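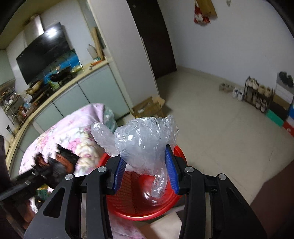
Pourquoi un sac en plastique fait-il autant de bruit quand on le froisse ?

Moi, je me suis posé la question un soir de février, en rangeant la maison. Tu connais peut-être ça : tout le monde dort, tu veux ranger un petit sac tout léger, et crrrac ! On dirait un feu de cheminée.

Alors j'ai fait l'expérience, et tu peux la refaire avec un adulte à côté de toi. Prends un petit sac transparent, vide, et serre-le dans ta main. Écoute bien. Tu entends plein de petits clics ? Le plastique est une feuille très, très mince. Quand tu l'écrases, elle se couvre de plis, et chaque pli saute d'un coup d'une position à une autre. Clic ! Ce saut secoue l'air, et l'air secoué arrive jusqu'à ton oreille. Voilà le bruit.

Et si tu le froisses tout doucement ? J'ai essayé, j'étais sûr de moi... eh bien non, ça craque quand même ! Les clics sont plus espacés, mais chacun reste bien net.

Maintenant, ouvre la main. Le sac se regonfle un peu, comme s'il s'étirait au réveil. Il y a des plis qui se défont et d'autres qui restent. Regarde-les à la lumière d'une lampe, on voit de petites lignes blanches là où le plastique a été plié très fort.

Chez moi, les sacs propres vont dans un panier, et ils ressortent pour emballer un goûter ou des chaussures pleines de boue. Mon ami Jhair Bedoya, lui, les plie en triangles minuscules. Il en a fait 47 en un après-midi ! Moi, au bout de 14, j'en avais assez et j'ai tout remis en boule.

Une chose importante quand même : un sac en plastique, on ne le met jamais sur la tête ni devant la bouche, même pour rire, et on ne le laisse pas à un bébé.

À toi d'essayer avec autre chose : du papier, un torchon, une feuille d'aluminium. Lequel craque le plus fort ?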